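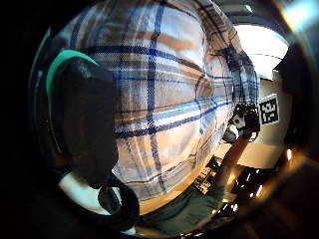 Chapter 4
What Will It Really Cost?

I bought my first robot arm with somebody else's money, and I spent nearly all of it on the arm. I was so pleased with myself! The crate came, I signed for it, and then I found I had no stand to bolt it to, no spare fingers for the gripper and nothing left in the pot for either. It sat under a sheet until the following March.

So this chapter is about money, and I'd like you to read it before you open a single catalogue. (I know you've probably opened one already. Put it down for a bit.)

We'll follow one case all the way through. Trelside is a small packing firm that wanted to hand over one dull job, moving filled jars from a belt into trays, and it had two quotes on the desk. Disis offered a complete cell, fitted and tested. Gyamfi offered the arm and gripper alone at a much friendlier price, and left the rest to the buyer. Ileana Mihăilă, who ran the packing floor, had to pick one and defend it upstairs. I sat in on a few of those meetings and drank a great deal of tea.

Her first sheet had four lines on it. Her last had 40. I've printed both at the end of the chapter, and I think the gap between them will teach you more than I can. Cables are in there, and printed markers, and gloves, and the 60 hours of staff time that went into showing people how to use the thing — hours that somebody had to be paid for, and that neither quote mentioned.

By the end of the chapter you should be able to:

Split a budget into buying, fitting and running costs
Read a supplier's quote and list what it leaves out
Work out a payback time, and say how far you trust it
Decide how much to hold back for surprises

You'll need a calculator and the Tristwood price list on page 358. The prices in it were checked on July 7, 2018, so treat them as practice numbers and ring round for fresh ones before you spend real money.

4.1 Start with the job

Before you price any equipment, write down the job as it's done now. Who does it, how long does it take, what gets dropped? Ileana stood by the belt with a notebook for a whole shift and came away with 136 separate notes, most of them about lids.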